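A wall worth keeping: Sarano's new room at Drilangate

When Sarano moved its office to the Drilangate yard in February, the first job was to agree on what to leave alone. The firm had taken the top floor of a building last used by Parum, a printing business, and most of what Parum had put in was coming out: the carpet, the partitions and a false ceiling. Behind one of the partitions was a long brick wall that the letting agent hadn't mentioned.

The office manager, who ran the move and chose most of the furniture, met me there at half past nine in the morning and made tea before we sat down.

"The plan on paper was white all round," she said. "Plasterboard over everything, paint it, finished. Then the partition came down and two of us stood there looking at it, and I rang the builder and asked him to stop for the afternoon."

The bricks are mostly red-brown, with tan ones among them and a scattering that are close to black. She had asked the builder about the dark ones. He told her they had probably sat nearest the heat in the kiln, and that whoever laid them had either not minded or had liked the look of them.

"I've read since that people pay extra for that," she said. "We got it with the lease."

Keeping the wall was not free. It had to be brushed down, and the mortar was repaired in places. There was a coat of clear sealer to stop it shedding dust on to the desks. She said the brushing was the worst part of the whole move, worse than the day the lift stopped working. The dust got into boxes that had been taped shut.

The kitchen corner came next. There was never going to be a separate kitchen, as the water comes up at one end only and the budget would not stretch to moving it. So the fridge stands out in the room with everything else.

"I looked at fridges for weeks," she said. "Stainless steel shows every finger mark. White looked like a hospital next to the brick. I wanted something pale with a flat front, and I wanted it tall, so that people would stop leaving their lunch on the windowsill like they did at the old place."

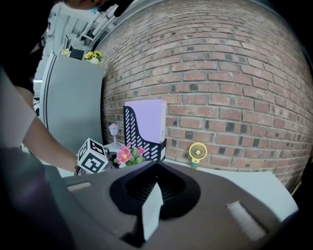 The fridge against the brick, with its sunflowers on top.

The one she settled on is light grey and matt, with rounded edges. It cost more than she had put down for it, and she made up the difference by buying the chairs second-hand. She has no regrets about the chairs. Two wobble, and she knows which two.

I asked about the sunflowers, which are the first thing a visitor tends to notice. They are artificial. She was quite happy to say so.

"I had real plants in the last office and I was the only one who watered them. Then I went away for a fortnight. So these are fake, and they'll stay fake. They want a wipe every so often and that's it. Yellow is good against that wall. I tried some purple ones first and they just disappeared."

She had expected complaints about them and has had one, from a colleague who thought they looked like a café. Another colleague went out the next week and bought more.

The furniture was measured for the room before it was ordered, a lesson from the previous move, when a cupboard spent its first month in a corridor. The shelving in the back store is from Takagi, and she gave me its height from memory: 182 centimetres, chosen to pass under the lowest beam with a hand's width to spare. The white tables are from the same order. She had wanted wood, and was talked out of it by a friend who pointed out how much brown there already was.

"He was right, annoyingly. The white gives you somewhere to rest your eyes. You can also see if it's clean, and that's good or bad depending on who had the table before you."

The tabletops came with holes for the cables. Sarano's old desks had none, and the leads hung over the back and were kicked out of their sockets several times a week. She called the holes the dullest thing she had paid for and the thing she would pay for again.

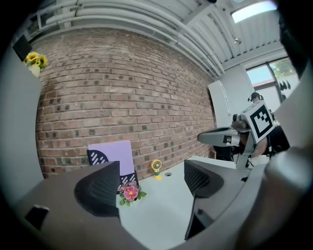
The ceiling was a longer argument. The builder offered to box in the pipes along the top of the brickwork, and had priced it. She turned that down on cost to begin with, and later decided she preferred them on show. They are pale grey, they run in straight lines and they can be reached from a ladder if anything goes wrong. The grey slats overhead were uncovered when the false ceiling came down, and all they had was a clean.

"The skylight was the real find," she said. "It had been covered over from below. We'd been sitting in the dark down at our old address for seven years, and here was daylight coming in through the roof."

It does have its drawbacks. On a bright day there is a patch of glare that crosses the tables between eleven and one, and people move their chairs along with it. A blind is on her list. So are more coat hooks, and something for the far end by the window, where the tall white cabinet went because it fitted nowhere else. She would have liked that end left clear. The trees outside are the best view in the building, she said, and a cabinet doesn't need one.

Small things have been turning up on the tables as well: a pink flower, a little yellow figure with a round head. She has a rule that anything left out overnight goes into a box in the store, and she admitted she doesn't apply it to things she likes.

"You can be too tidy. The old office was very tidy and it was a miserable place. I'd sooner have a bit of clutter and people who want to come in."

Sarano has 23 staff, though they are seldom all in together, and the tables were bought on that basis. If numbers go up, she would take another row down the middle before she would put anything more against the brick. One of the directors has suggested hanging framed prints there. She asked him to come in early one morning, stand by the fridge with a coffee and look at the wall for a while first.

He hasn't raised it again, but she has kept the drill in her own cupboard.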